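Parallel gripper: printed tapered fingers or stock pads for small wood blocks?

kotobench_12
Posted September 1, 2020

I have a six-axis arm with a Westar parallel gripper and I am trying to settle on one finger set before I start logging. The task is picking small wooden blocks off a white table: cubes, triangles, small bricks, and a few glued bridge shapes. The stock fingers have flat pads. The other set is printed, tapered to a blunt point, with a long slot down each finger to save weight. Controller is a Noris, firmware 1201.

With the stock pads the cubes are fine. On sloped blocks the pads only touch along one edge and the part rotates as the force comes up. The printed fingers reach into tighter places but flex near the tip. I can live with either, but I don't want to retune twice. Closing force is set to 300 in controller units for both sets. Cable is clipped along the forearm and looped over the wrist.

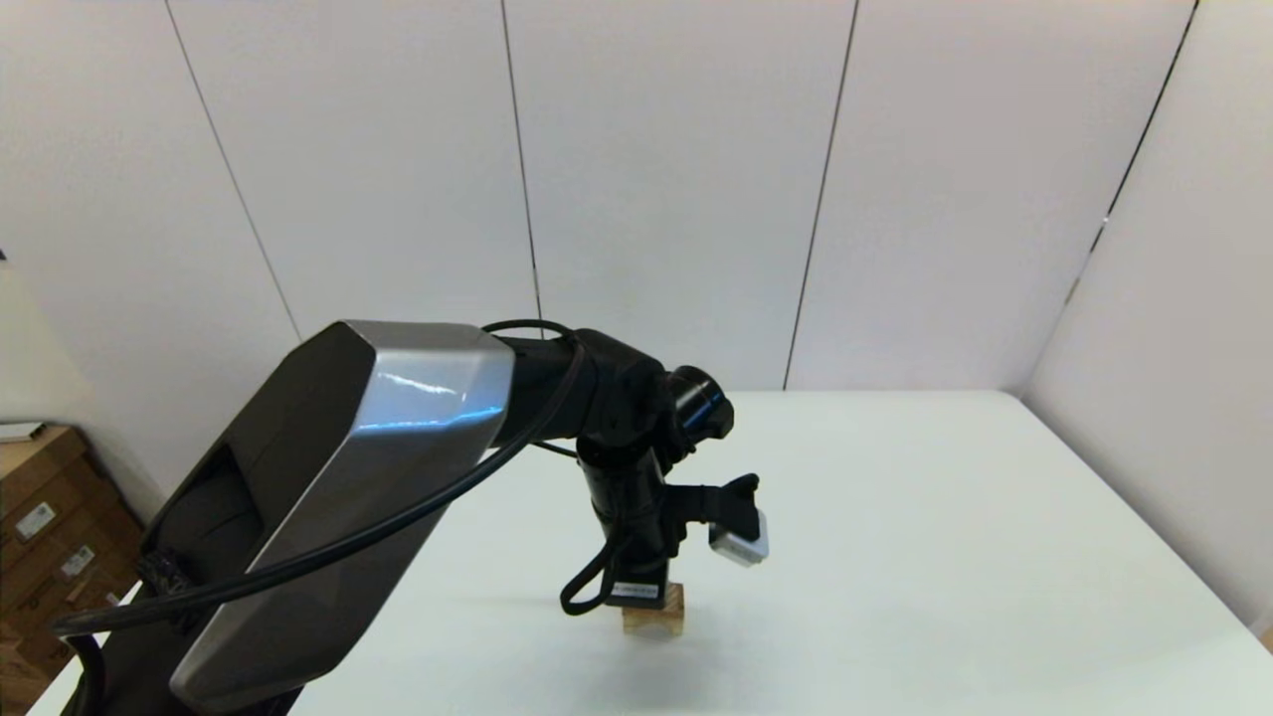 Block in the gripper, just above the table.

Specific points: does the slot cost too much stiffness, and should the wrist camera be recalibrated after a finger change?

noris_user_863

I ran slotted fingers for one season. The slot is not the main problem if it stops well short of the base. What moves is the screw joint. Check the screw in the pocket at the base of each finger. If the plastic under the head has crept, the finger leans and the tips no longer meet square, and from the wrist camera that looks the same as flex.

Test it before you reprint. Close on a steel gauge block, step the force up, and watch the tips. If they open in a V from the base, it is the joint. If only the last part bends, it is the finger.

Recalibrate the camera only if you disturbed its bracket. A finger change does move the tool center point, so redo that. For the bridge shapes, approach the upper piece with the jaws open wide and rotate the wrist to match its tilt before descending. 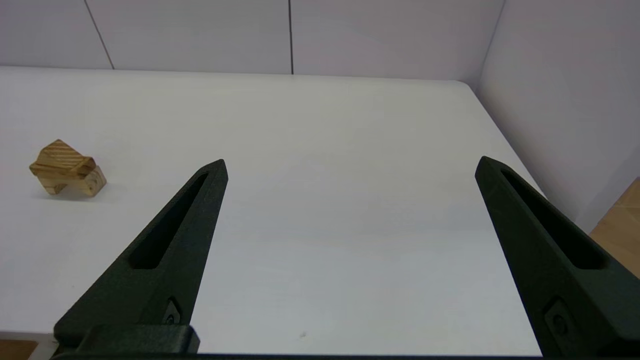
Accepted reply

karamanlidis_lab

Agree on the screws. I would still go with the flat pads for this set of parts.

Tapered tips give you a small contact patch. On a cube that is acceptable. On a triangle or a wedge there is little flat area to begin with, and a small patch on a slope lets the block pivot. Grip triangles across the two parallel faces, never across the slopes. If your grasp planner picks by bounding box it will get this wrong part of the time, so fix the approach angle per shape.

Force of 300 is high for light wood on the printed set. Start at half that and go up until a held block survives a fast wrist move.

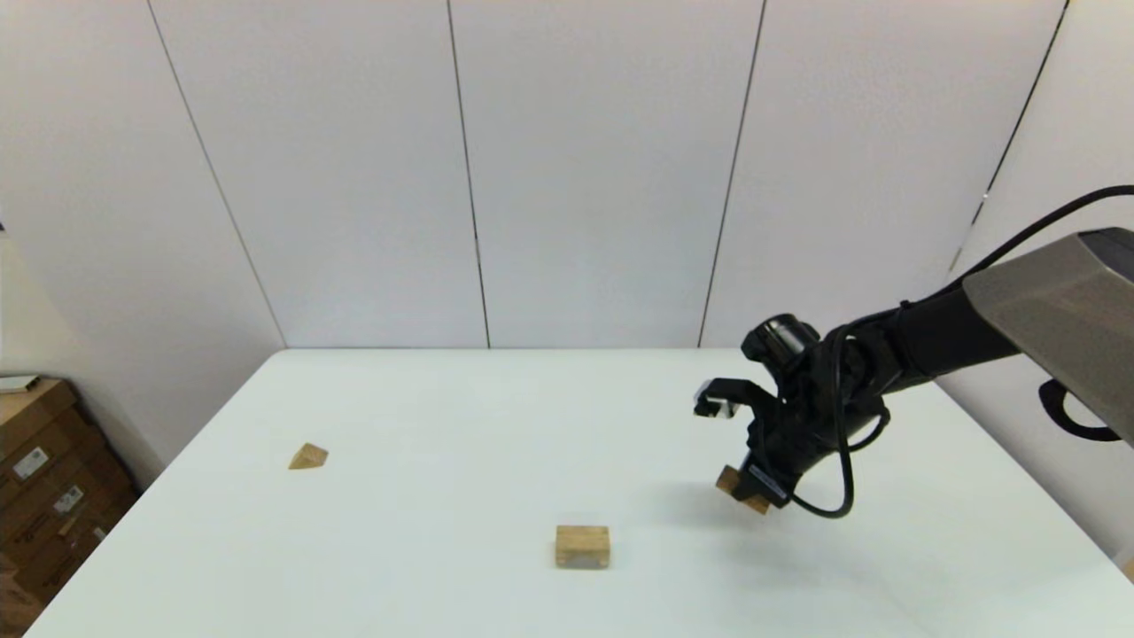
The other thing to watch is slack in the wrist cable. Too little and it loads the last joint at the end of travel, and the force reading drifts with the pose. Too much and the loop hangs low enough to brush a standing block during a side approach. Run the wrist to both limits by hand, leave enough for the worse one, and clip the remainder back up the arm. Then zero the force reading in the pose you pick from.

anon_2000

just use suction

Related topics
Noris controller: force reading drifts after warm restart
Westar finger blanks, screw size and depth
Tool center point off after swapping fingers
Koto wrist camera bracket, which side to mount
Best infill for printed gripper fingers
White table and light wood: exposure settings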